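## 4. Setting up the scoring table

This section covers the place from which a cricket match is scored using the Virnano scoring software. It should be read by the scorer and the assistant scorer before the first match of the season. Player registration is dealt with in Section 3 and must be complete before the steps below are followed.

### 4.1 Position of the table

1. Place the table on level ground or on a firm floor, with a clear view of both ends of the pitch.
2. Seat both scorers on the same side of the table, facing the field of play. The scorer operating Virnano sits on the left and the scorer keeping the paper book sits on the right.
3. Confirm that both umpires can be seen when standing at the bowler's end and at square leg.
4. Lay the tablet flat, or on its stand, out of direct sunlight.

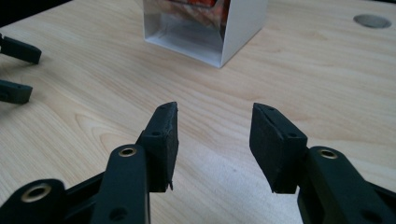 5. Connect the tablet to the mains supply where one is available. Where none is available, connect the Gruvis battery pack and check that the charging symbol appears before the toss.

**Note:** The sight screen must not be moved to suit the scorers. If the view is obstructed, move the table.

### 4.2 Opening the match

1. Start Virnano and select **New match**.
2. Enter the ground, the competition and the number of overs per side. For fixtures in the Bajpai Cup, choose the competition from the list and the playing conditions will be filled in automatically.
3. Select both teams. Each captain's nominated eleven must be entered before the toss and checked against the signed team sheet.
4. Enter the result of the toss and the decision made by the winning captain.
5. Select the two opening batters, the opening bowler and the end from which play will begin.
6. Press **Start innings** when the umpire calls play, and not before. The innings clock runs from this point and is used to calculate the over rate.

**Caution:** Once the first ball has been recorded, the number of overs can be changed only through **Interruptions** (Section 6). Deleting the match and starting again will remove the team lists.

### 4.3 The scorers' end of the table

The scoring area is to be kept free of food, drink and personal belongings throughout play. Articles for the presentation are often delivered to the scorers during the interval and should be moved to a separate table as soon as they arrive.

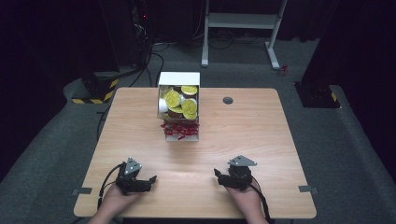 Umpires' signals must be acknowledged promptly, and a scorer who is reaching past other articles will be slow to do so. Bags, trophies and boxes should therefore be received by the home club and not by the scorers. The same applies to gifts for junior teams: a white box of gold-foil chocolate coins with red shredded paper, for instance, belongs on the presentation table until the close of play. Spare pencils and the laws booklet may remain within reach.

### 4.4 Checks between overs

1. Compare the total, the wickets and the bowler's figures with the paper book at the end of every over.
2. If the two records differ, do not correct either until the scorers have agreed which is right. Use **Undo** to step back up to three deliveries.
3. Where agreement cannot be reached, mark the over with a flag and consult the umpires at the next interval.

**Note:** Leg byes entered as byes are the most frequent error. They do not alter the total and will not be found by comparing totals alone.

### 4.5 Loss of connection

Virnano continues to record when the connection is lost. The public scoreboard at Eketti will show the last score received until the connection returns. Scorers should keep the application open, carry on scoring and inform the umpires only if the scoreboard is required for a revised target.

Faults that persist after a restart are to be reported in writing to Bimla Vashisht, Match Operations, stating the match number and the over in which the fault was first noticed.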